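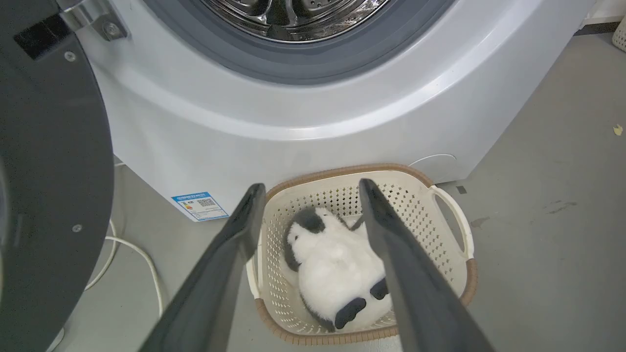

Laundry practice at Larkel: washer door open, penguin in the basket.

Hi, I'm Dalia Chraibi and I run the laundry floor at Larkel. We're bringing in gripper arms for loading and unloading, and I'm looking for 3 people to work the floor alongside them!

What changes for you? Less bending, for one (my back is thrilled). You'd sort, check pockets, treat stains and step in when an arm drops a sock or grabs two things at once. You'd also tell Tariq Rajput, who sets up the arms, what's bugging you. He does listen, though you may have to say it twice.

The crew we have now is staying, and yes, I asked about that before I signed anything. Some of them love the arms, and some still grumble about the new shift sheet.

No tech background needed. You should be okay on your feet and okay with plans changing mid-shift. Training is paid and takes 17 days.

Send me a few lines about yourself by 2/23/25, or stop by the front desk and ask for Dalia or Shagufta.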